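OK so I have had the Nenau for two full weeks now and I need to talk about it, because I have not been this happy with a little piece of tech in years. Thread!

For anyone who missed it: Nenau is the pocket e-ink reader from Wekatstead. Five-inch screen, weighs next to nothing, one button on the side and two page keys on the right edge. No store. No ads on the lock screen. You put files on it and you read them. Bliss.

They announced it in September 2019 as a run of 2,000 and I figured I'd missed my chance, but Rozália Polák (who follows this stuff far more closely than I do) sent me the link at one in the morning with no message, just the link. I bought it half asleep. Best half-asleep purchase of my life.

First thing I noticed: the page turns are FAST. My old reader did that full black flash every page and I'd gotten so used to it that I stopped seeing it. Nenau flashes once a chapter, unless you tell it to do it more often. I went back to the old one for a night and it felt like wading through mud.

Second thing: the page keys click. A real click, with some travel in it. You can read with one thumb on the bus while hanging on to the pole with your other hand, which is how I do most of my reading anyway.

The screen isn't the sharpest out there, so let me say that early. Small footnotes look a bit crunchy. Bump the font up one notch and it's lovely. For novels I don't notice at all. For a scanned PDF with two columns, forget it, get something bigger.

Several people asked about the front light. It has one! It's warm, a little uneven along the bottom, and it goes really low, lower than anything else I've owned. I can read next to a sleeping person and stay married.

Now the fun part, Tazi. Tazi is the software that runs on it, and Wekatstead put the whole thing out in the open a month before the hardware shipped. So people were already writing add-ons for a device they didn't have yet. I love that so much.

The add-on I use every day is a word list. Hold your finger on a word, it saves the word plus the sentence around it, and at the end of the week you get a plain text file. I'm trying to get my Czech back in shape and this has done more for me than all the flash cards. Drahomíra Matoušek wrote it. Drahomíra, if you're on here, thank you!!

Also good: a reading clock that shows pages left in the chapter and nothing else. Also good: one that flips the page keys for left-handed people. Also pretty silly but I have it installed: one that turns your sleep screen into a fake library card with the date stamped on it.

Battery. The box says a month. I read a lot (an hour and a half most days, more on weekends) and I'm at 41 percent after two weeks with the light on in the evenings. So for me it's going to land a bit short of a month, and I'm completely fine with that.

Charging is USB-C, hooray, finally. My last reader was the only thing in the house still using the old plug and I was down to one cable that only worked if you bent it.

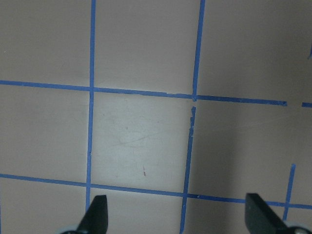 Getting books onto it is drag and drop. It shows up as a drive, you make folders, the folders show up as shelves. I moved 200 books over in one go and it took a couple of minutes to sort out the covers, and then it was done. I kept waiting for it to ask me to make an account and it never did.

Things I don't love, to be fair to everybody: no waterproofing, so I'm nervous near the tub. The sleeve costs extra and it's kind of stiff. And searching inside a book is slow. Like, go-get-a-glass-of-water slow on a long one.

Kojo Korletey asked me if it does library loans. Not directly, no. There's a way to do it through a computer with a few extra steps and I've only tried it once. It worked but I wouldn't hand it to my mom and wish her luck. If library books are your main thing, wait for the next update, it's on their list.

And @ Sabina Kolář, yes, it does comics, but black and white only, and you'll want to turn it sideways. I read one whole volume like that and had a great time. Color stuff comes out pretty gray and muddy.

One more on the software. There was a bug where it lost your place if you pulled the cable out while a book was open. I reported it, and Magnus Dunbar, who works on Tazi, wrote back the same evening asking which file it was. The fix was in the next update, four days later. I've been reporting bugs to big companies for ten years and I could count the replies on one hand.

Second batch is planned for November, going by their mailing list. They haven't said how many. If you want one, get on the list now and don't do what I did and wait around.

Oh, and the case screws are normal screws! You can open it up and swap the battery yourself. There's a drawing in the manual that shows how. A printed manual, too, it's a tiny booklet and I read it cover to cover like a nerd.

I'm going to try the note-taking add-on this week and I'll add to this thread when I've got something to say. If you've got a Nenau already, tell me what fonts you're using, I've been through six of them and I'm still switching every other night.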